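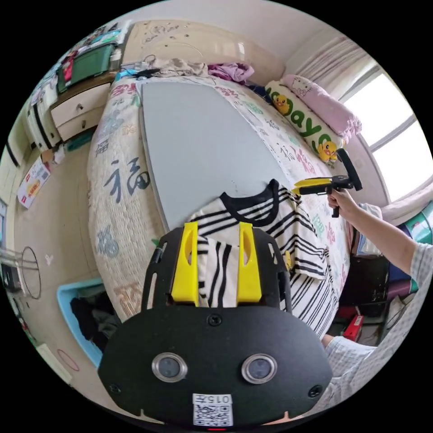

I fold on the bed. I know there are people with a proper laundry room and a counter at hip height, and I'm happy for them, but my folding happens on top of the bedspread, usually in the evening, usually when I'd like to be lying on that same bedspread. So these are my tips for small-bedroom folding (and for keeping the pile from living there until midnight).

## Put something flat under the clothes

A mattress gives. You press a crease into a T-shirt and the whole bed sinks with your hand, and a quilted cover makes it worse because every little ridge grabs at the cotton. A large flat board fixes that! Mine is a Bralura pastry board that was too big for any kitchen cabinet I've ever had, and it cost me 11 dollars at a thrift store. Rounded corners are worth holding out for. Square ones snag on stitching, ask me how I know.

Lay it down flat, give it a wipe, and only then bring the clothes over.

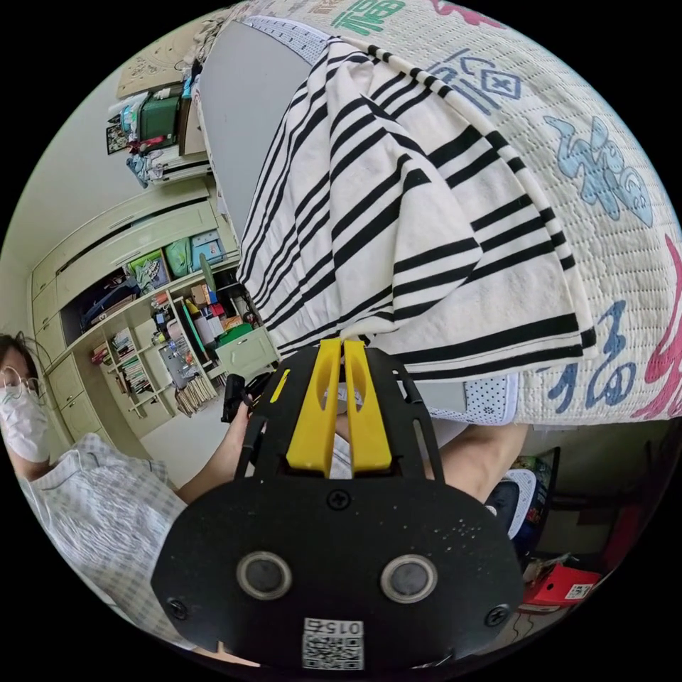
**Does it matter which way the stripes run when you fold?**

Stripes are the easiest thing in the basket, whichever way they go, since they show you right away if you're crooked. Match the stripe at one edge to the same stripe at the other, smooth from the middle outward, and the fold comes out straight. Plain fabric makes you guess.

## My order for a T-shirt

I've changed this a lot over the years and keep coming back to the boring way:

1. Lay it face down and pull the shoulders out level. Don't skip the collar, because a ribbed one likes to flip under.
2. Fold one side in to the middle of the neck, then lay the sleeve back on itself so it stays inside the edge.
3. Do the other side the same way. If there are stripes, line them up here, it's much harder later.
4. Bring the hem up to just below the collar, then fold in half again. Pat it, don't squash it.
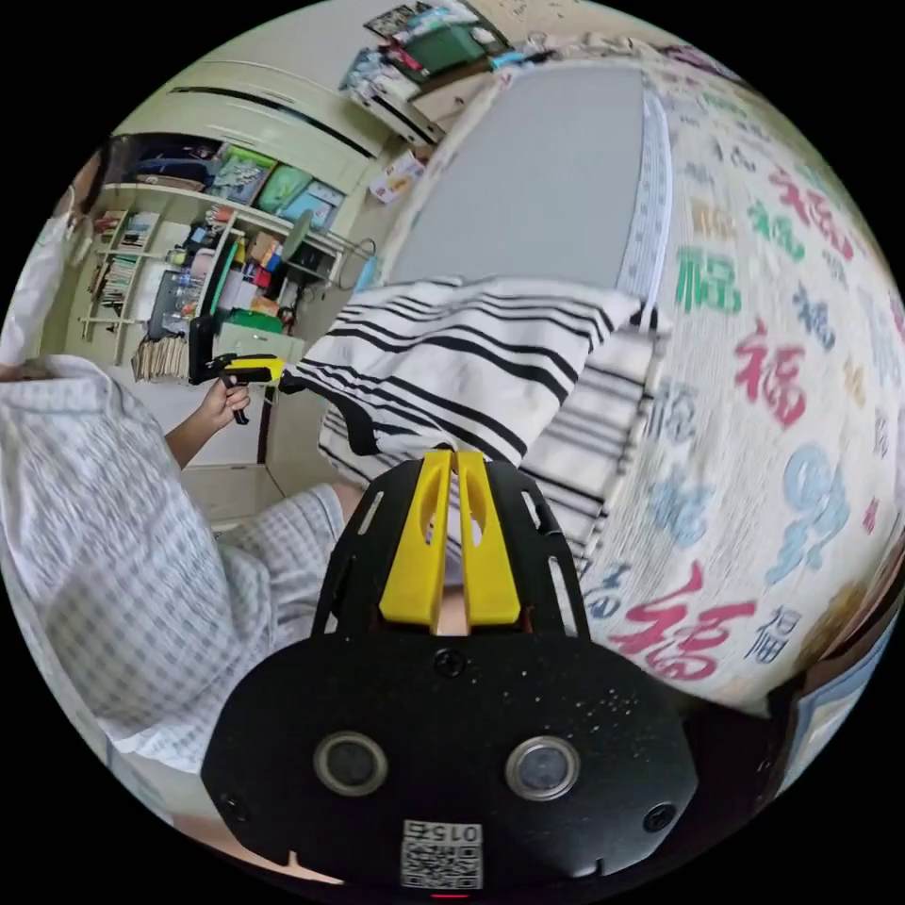
## Sort by where it's going

I used to sort by whose it was or what color it was, and then I'd walk back and forth across the room carrying three socks at a time. Now the piles follow the furniture. Hanging things go in one heap at the wardrobe end, drawer things in another, and towels stay by themselves on the edge of the bed where I'll trip over the idea of them.

Open the wardrobe door *before* you start. Such a small thing, but a closed door is where I lose interest and the pile moves to the desk chair. I also clear the hangers to one side (I bought a pack of the thin Lusar ones and they've held up fine, even with winter coats).

Pillows can stay at the headboard. I tried moving them all off first and ended up with pillows on the floor, which meant more washing.

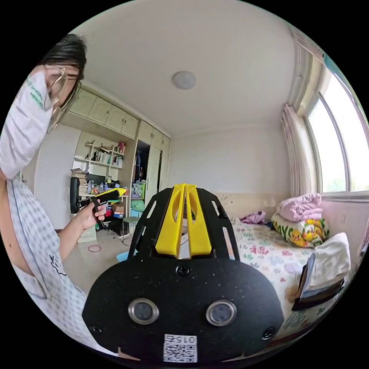 **How do you store the towels if the wardrobe is already full?**

A lidded box on the floor works well, as long as it's only for towels and you fold them all to the same width. Stand them on end like books so you can take one without wrecking the stack. I'd leave a hand's width of space at the side, too, for getting the last one back in.

## A few leftovers

- Blankets fold better in thirds than in half, and then they sit on top of a pillow without sliding.
- If you share a room with a desk, finish the bed first. I've started on the desk papers "just for a second" and come back to cold, wrinkled shirts.
- Crumpled things at the bottom of the basket get a shake and ten minutes on a hanger before I decide whether to iron. Most of them never see the iron.
- Wipe the board again at the end and slide it behind the headboard or under the mattress edge. Mine has gone missing exactly once, under the bed, behind the suitcases, for most of October.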